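From: Madhu Bansal
To: Cirkside Hall members list
Date: Feb 17, 2019
Subject: Re: Labels for the sorting table

Hi Segundo, and hello everyone,

Thanks so much for asking, and sorry it's taken me a few days to sit down and write a proper answer (the grandkids were over, and you know how that goes).

Segundo Sotelo wrote:
> Madhu, I've got the little ones' sorting table
> to set up at our end and I'm stuck on the labels.
> Do you print them, or stick them on the baskets?
> Ours keep peeling off. And how many baskets do
> you start with? Uthai thinks four.

I used to stick them on too, and I had the very same trouble with the weave, nothing wants to hold to it. Now I cover the whole tabletop in white paper and write straight onto it with a black marker, with the word just in front of each basket. If somebody wants a different category next time, we put down fresh paper and write a new one. I don't fuss over my printing, and the kids don't seem to mind it one bit.

As for how many, I'd start with two, whatever Uthai says! Choose groups that are nothing like each other, so there's plenty to talk about without anybody getting upset. 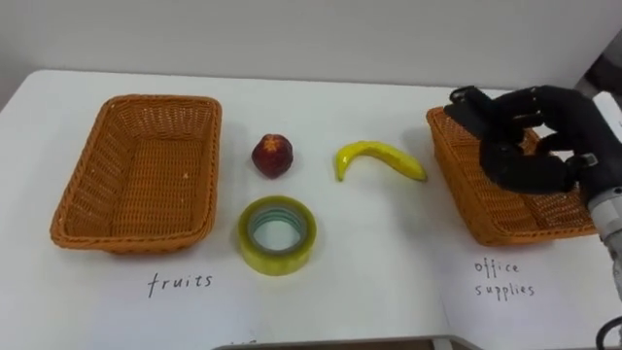 Fruits on the left, office supplies on the right, with the banana still to be sorted.

The baskets are the orangey-brown woven plastic kind, and I'd really encourage you to get a matching pair. When we had odd ones, the children put everything in whichever colour they liked best. Leave a good wide space in the middle for the things waiting their turn, too.

Shakuntala has a spare roll of white paper in her garage if you'd like it, and Belmiro is driving over your way later in February, so he could drop it off. Just let one of us know.

Give my love to the family,
Madhu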